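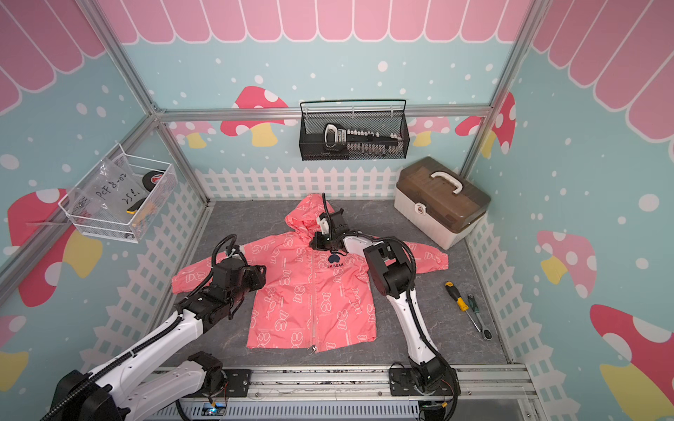
February 27, 2023

Started the jacket set for Valex today. The order is for 100 good demonstrations of folding a child's zip jacket, and a good one means the whole fold from start to finish, no hands in the cell, no dropped sleeve. They sent the written spec last week and I read it again over breakfast. It is short. Lay out flat, sleeves in, hood down, bottom half up, done. The pink one with the bears went in first, front side up and hood toward the back wall, with one arm on the end of the left sleeve and the other up by the collar just below the hood. I want the collar held while the sleeve comes across. If I leave it free, the whole body of the jacket slides over with the sleeve and I have to start again.

Got to the unit at eight. The heating had not come on, so I worked in my coat for the first hour and drove the leader arms with gloves on until I noticed I was squeezing too hard. Took the gloves off after that. I threw out everything I recorded with them.

The first job was the calibration check on both arms. Left was fine. Right was off at the wrist by a small amount, enough that the gripper came down past the cloth and pushed on the floor. Redid the zero twice and it held. I wrote the new numbers in the blue notebook and also on the laptop this time, after what happened with the towel set.

Then practice folds, which do not get saved. I always want to skip these and I always need them. Thin cloth is different from towels. A towel stays where you leave it. With the jacket I close on what I think is one layer and get two, or I get none and the fingers come away with nothing. After a while I started going in lower and flatter and dragging back a little before closing. That helped more than anything I tried with the speed.

Had 40 kept by lunch. Soup from the flask, and the heel of the bread.

The upload to Resta was slow again. Their checker wants every episode to have all the camera streams the same length, and it turned back a handful where the wrist stream was a few frames short. I trimmed the others to match and sent them again and they went through. I have asked before whether the trimming could be done on their side. No answer yet, and I did not write again today. The bill for storage goes up once we pass 4000 episodes in total, and we will pass that with the next order or the one after. I need to decide what to do with the old towel runs before then. Some of the early ones are poor and I would not be sorry to lose them, but I said that about the cup runs and then somebody asked for them.

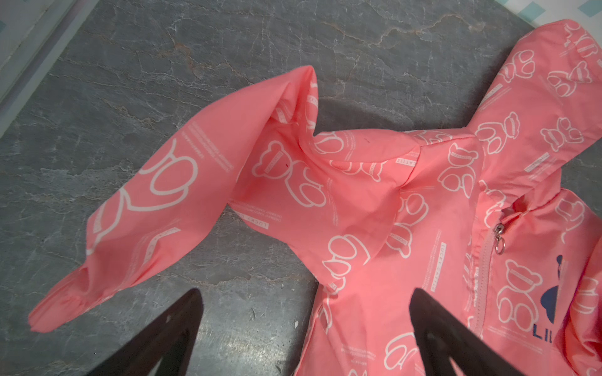

The afternoon was for messy starts. Valex wants part of the set to begin with the jacket not laid out, so the model sees how to get from a heap to something flat. I spent a good while on how messy is messy. If I drop it from standing height it mostly lands in a ball with the hood inside, and I can't get it open in under two minutes, which is over their limit. What I settled on is a half mess, with the middle bunched up, a sleeve pushed into a peak with the cuff down on the floor, and the hood standing in a loose fold. From the wrist camera the sleeve and the body are the same pink with the same white bears all over, and I have to look for the zipper to know which way round I am. The little silver pull is the best mark on the whole jacket. I wonder what the model will go by. Possibly the same thing, and then it will be lost on a jacket with buttons.

I put that in the notes to Valex. They may want a second jacket in a plain color. I would like one too, if only to look at something else.

Speed was the other question. My own folds got faster through the day and the later episodes are shorter than the early ones. On the towel set that turned out to matter, and the trained policy came out jerky in the middle, as if it could not settle on which of me to copy. So from the messy starts on I tried to keep one pace — slow in, short wait, close, short wait, lift. It is dull to do. I put the radio on low and it helped me keep time.

Three things I want to remember for tomorrow:

Move the sleeve grip a little in from the cuff. The gathered part bunches up between the fingers and does not let go cleanly.

Start each episode with the arms in the same rest pose. I got lazy about this after lunch.

Write the label right after the episode, before setting up the next one. I had 3 that I could not place at the end of the day, and I threw them out too.

The Trình people wrote in the afternoon. They are ahead of me on their half, which is trousers, and they do it with two operators taking turns of half an hour. I can see the sense in it. By four my right hand was stiff and the folds were no good, and I kept going for another half hour anyway and saved almost none of it. They also asked how I mark a try where the first grasp misses and the second one works. I keep those and tag them as recovered. They have been deleting theirs. I told them I would keep them if it were me, since a model that only ever sees clean grasps has no idea what to do after a miss — but it is their set and Valex did not say either way. We should have the same rule by April, when the two halves get put together.

Ran the last few back on the screen before shutting down. One that I had marked good has the hood folded under on one side, hard to see from the fixed view and plain from the wrist. Marked it down. I'll go through the rest of the morning's lot the same way tomorrow before I record anything new.

Drove home by the Dralerstead road because of the work on the bridge. It added a quarter of an hour. Ate late, eggs and the rest of the potatoes. Washed the flask. My hand is better after a warm bath but I will write less than this tomorrow.

2 comments
Share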